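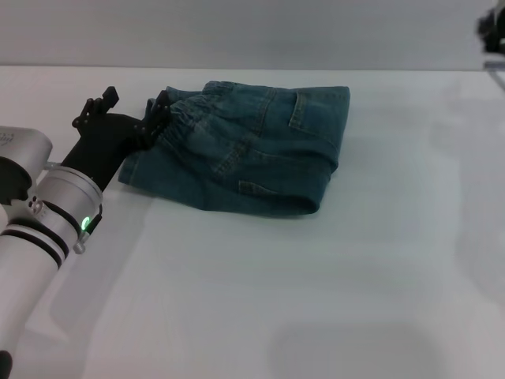

Folded jeans, elastic waist, back pocket up.

Casado Folded Clothes – README

Maintained by Soledad Soler. Notes on labels by Benvinda Marinho. Please read the part on labels before you train or measure anything with this. Most of the complaints we get are answered there, and a few of them are fair.

What it covers

Everyday clothes folded on a white table against a plain wall. Jeans, mostly. There are 189 folds in the current release, each with a text entry giving the garment, the style of fold and a neatness grade. Pictures are included where we have them. Some entries have a picture of the garment, some have one of the surfaces nearby, and a few have no picture at all.

I was against calling this a benchmark and I still am. It is a record of how a small number of people fold pants. If your paper says it measures "folding quality" in general, I would like to know how you got there.

Labels

garment – jeans, shirt, towel, other
waist – elastic, button, unknown
fold – thirds, half, bundle, unknown
neatness – 0 to 2
notes – free text, often blank

The fold field is the weak one. "Bundle" was meant for anything that ends up as a rough rectangle without clean thirds, and it swallowed half the jeans. A pair with a flap of fabric sticking out at one end got "bundle" from me and "thirds" from Benvinda, and we never settled it. We kept her label because she had written hers down first. I don't think that is a good rule.

Elastic waists make it worse. A gathered waistband does not lie flat the way a buttoned one does. It bunches up and drags the layers near it at an angle, so the same person folding the same way will get a lower neatness grade on elastic. We did not correct for this. The grade is about how the bundle looks, and you should treat it as an opinion.

Drevulville, November

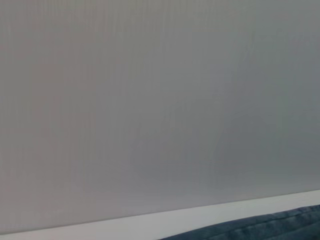
Drevulville, November

Surface entries are the other thing people write in about. They show a plain surface and little or no clothing, and they carry garment "other" and fold "unknown". This one is gray with very faint fine lines running along it, warmer in tone on the left and cooler toward the right, with one straight edge. I did not record the material and I am not going to guess it now. Filter these out if you only want clothes. Benvinda thinks they are useful for checking whether a model reports fabric where there is none. Maybe. I have yet to see anyone do it.

Known problems

Denim is overrepresented. Color names in the notes field were typed by hand, so "teal", "blue" and "medium wash" may all mean the same thing.

Sizes are missing. We had planned to record them and then didn't, which makes any claim about how compact a fold is fairly useless.

Entry 63 was listed twice in the first release. The second copy is gone, but the numbering was left alone so older scripts would not break.

An old page on the Vostach mirror says there are 1000 folds. There are not and there never were. That was the target.

Versions

Release 2 is the current one. It fixes the duplicate and adds the waist field. Release 1 used Cilon's garment list, which had no entry for elastic-waist jeans and put them under "other". Don't mix the two.

Corrections

Send the entry number and the label you think is right – and say why. "Looks like thirds to me" is what got us here.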